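The Glasses Come Home Slowly

Automation reached Wullthorpe in February, by way of the loading door, and for most of the first week it sat in the breakroom while everybody walked around it with their coffee.

Bronton rents out tableware. If you have been to a wedding within an hour's drive of here, you have probably drunk from one of its glasses, and the morning after you did, somebody in this building had to wash it, look it over and hang it back on a rack. The work is wet, fiddly and hard on the thumbs, and the people who do it have opinions about stems (long ones are trouble, thin ones are worse, and colored ones at least let you see what you're doing!).

The arm came from Derkach, with software from Clerkotov, and its job is the hanging and the taking down. It has soft padded fingers and it goes about things slowly. On a good shift it handles 400 glasses, and the women at the next bench, who could do that before lunch, were not shy about saying so. But they have mostly stopped racing it. What they like is that it will do the last hour, the one when your wrists ache and the breakages used to pile up, and it will do it without sighing.

No jobs have gone, and I asked that question more than once, in the office and again out by the bins, where people tend to speak more freely. What has changed is who does what. There are 4 people on the hanging bench now where there used to be more, and the others have moved to inspection and packing, or to the new business of teaching the arm. That last one turned out to be popular. You show it a glass it doesn't know, you guide it through the grip, and you tell it off when it gets it wrong, which the older hands do out loud.

Not everyone is charmed. One woman told me she misses the talk, because the bench used to be over 40 feet of gossip and now there's a gap in the middle of it. She has asked for her stool to be moved to the other side — closer to her friends and, as it happens, closer to the radio — and the office has said yes.

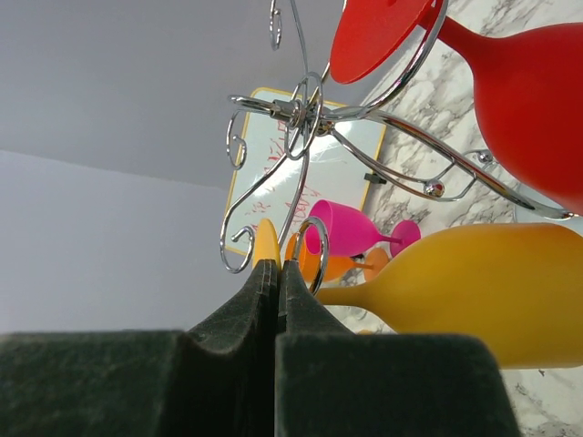 She also wants the teaching hours paid at the higher rate, the same as inspection, and there I think she has a point. The office has promised an answer by 27th July, and she has written the date on the inside of her locker door.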